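Lumurik Scene Library: availability and terms for the tabletop series
Posted by the Todmont Office for Robotics Procurement, 10/18/24
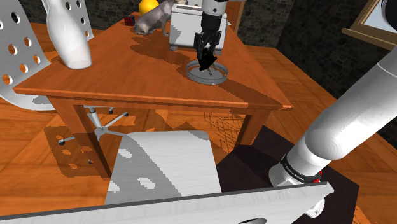 Dining table scene from the Lumurik library, simulated. Arm with black gripper over a round gray dish.

1/ The Todmont Office has completed its review of the Lumurik Scene Library, a subscription service that supplies simulated household rooms for testing robot arms. This thread sets out what is included, what we found and how member labs may request access.

2/ The tabletop series contains 55 rooms. Each is delivered with one arm already mounted and a set of household items on or near a table. The dining table room shown in the first post includes a toaster, a puzzle cube, a white vase and a gray cat figure.

3/ Items can be moved, swapped or removed through a plain text settings file. Our reviewers changed the layout of a room without help from the supplier. Adding a new item from outside the library took longer and required a support request.

4/ Lighting was a main point of interest. Several member labs had reported that vision software trained in evenly lit rooms did poorly in ordinary ones. The dining table room has strong shadows across the tabletop and floor, and the perforated chairs leave spots of light inside theirs. We consider this a fair test for object detection.

5/ Small parts remain difficult. In the same room, the piece inside the dish is thin and tan and gray, set against an orange wood surface. Labs working on fine grasping should plan to add a close camera view, which the library supports at no extra charge.

6/ Contact behavior was acceptable for rigid items. Soft and flexible items are not part of this release. Lumurik has told us that they are planned for April, and we will review them separately.

7/ Our evaluation was led by Mirjam Berchtold of the Prevstead test group. Each room in the sample was run 100 times with the same starting layout, then again with items shifted at random. Results were repeatable on both of the workstations we used.

8/ Two concerns were raised with the supplier. Loading times are long on older machines, and the written guide does not explain how to reset a room after a failed grasp. A revised guide has been promised - we will post a notice when it is received.

9/ The member price is $930 per lab per year and covers up to 5 named users. Additional users may be added at renewal. Student accounts are counted as named users under the current agreement.

10/ Labs that hold a Lodhi simulation license may import the rooms directly. Labs using other software should ask for the conversion package at the time of the request. It is supplied without charge but is not installed by default.

11/ Requests should be sent through the member portal under "Simulation services." Please state the arm model you intend to use and the name of the person responsible for the account. Questions about the review itself may be posted as replies to this thread.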